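Stadtbibliothek Nirkemau
17. Mai 2020

1/11
Die Stadtbibliothek Nirkemau bereitet die Wiederaufnahme des Publikumsbetriebs im Juni vor. In diesem Thread informieren wir über den Stand der Arbeiten im Lesesaal, über die neue Ordnung der Arbeitstische und über die Regeln für die Rückgabe entliehener Medien.

2/11
Der Lesesaal im ersten Obergeschoss wurde vollständig ausgeräumt. 4.000 Bände des Freihandbestands lagern bis auf Weiteres im Magazin Lawal. Sie bleiben im Katalog verzeichnet und können über das Bestellformular angefordert werden. Die Bereitstellung erfolgt in der Regel am folgenden Öffnungstag.

3/11
Die Regale der Abteilungen Landeskunde und Musik werden gereinigt und neu beschriftet. Die Leitung dieser Arbeiten liegt bei Frau Halima Sani, Bestandserhaltung. Rückfragen zu einzelnen Signaturen richten Sie bitte schriftlich an die Abteilung. Telefonische Auskünfte zu Standorten sind derzeit nicht möglich.

4/11
Für die Arbeitstische gilt künftig eine einheitliche Regelung: Die Platten sind beim Verlassen des Platzes vollständig freizuräumen. Persönliche Gegenstände, Notizen und Medien dürfen auch bei kurzer Abwesenheit nicht liegen bleiben. Die bisher üblichen Reservierungskärtchen werden abgeschafft.

5/11
Die Flächen werden nach jeder Nutzung abgewischt. Zum Einsatz kommt ein lösungsmittelfreies Mittel, das die Beschichtung nicht angreift. Bitte bringen Sie keine eigenen Reinigungs- oder Desinfektionsmittel mit. Im vergangenen Jahr mussten mehrere Platten wegen matter Flecken ausgetauscht werden.
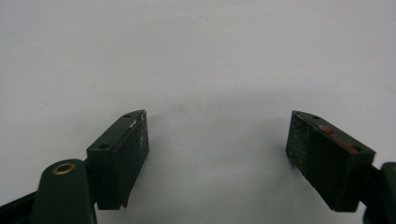 Helle, glatte Fläche in mattem Grauweiß. Auch feine Partikel und schwache Schlieren sind auf diesem Ton zu erkennen.

6/11
Der helle Farbton der neuen Platten wurde in Abstimmung mit dem Büro Amus gewählt. Ausschlaggebend war die Arbeit mit Plänen und Handschriften, für die ein ruhiger, nicht spiegelnder Untergrund benötigt wird. Die dunklen Tische des früheren Lesesaals gehen an die Zweigstelle Brestton.

7/11
Radiergummireste, Fasern und Bleistiftstaub bitten wir mit dem Handbesen aufzunehmen, der an jeder Tischreihe hängt. Das Abwischen mit der Hand oder dem Ärmel verreibt den Graphit. Bei der Benutzung von Sonderbeständen ist weiterhin ausschließlich Bleistift zugelassen.

8/11
Die Aufenthaltsdauer an den Arbeitsplätzen ist zunächst auf 90 Minuten begrenzt. Eine Verlängerung ist möglich, sofern keine weitere Anmeldung vorliegt. Anmeldungen nimmt Herr Musa Adeleke, Benutzungsdienst, per E-Mail entgegen. Bitte geben Sie Ihre Ausweisnummer und die gewünschte Abteilung an.

9/11
Gruppenarbeit findet im Lesesaal vorerst nicht statt. Raum 301 steht angemeldeten Kleingruppen von höchstens drei Personen zur Verfügung. Auch dort gilt die Regelung zum Freiräumen der Tische. Die Schlüsselausgabe erfolgt am Servicepunkt gegen Vorlage des Bibliotheksausweises.

10/11
Entliehene Medien können über die Rückgabeklappe an der Hofseite zurückgegeben werden. Karten und großformatige Bände sind hiervon ausgenommen. Die Leihfristen wurden bis Ende Juni verlängert, Mahngebühren fallen in diesem Zeitraum nicht an. Fernleihen sind von der Verlängerung nicht erfasst.

11/11
Die geänderte Benutzungsordnung hängt im Foyer aus und wird den Inhaberinnen und Inhabern eines Jahresausweises per Post zugesandt. Für die Fachöffentlichkeit und die Presse ist Frau Sandrine Delaunay, Direktion, zuständig. Den genauen Tag der Öffnung geben wir gesondert bekannt.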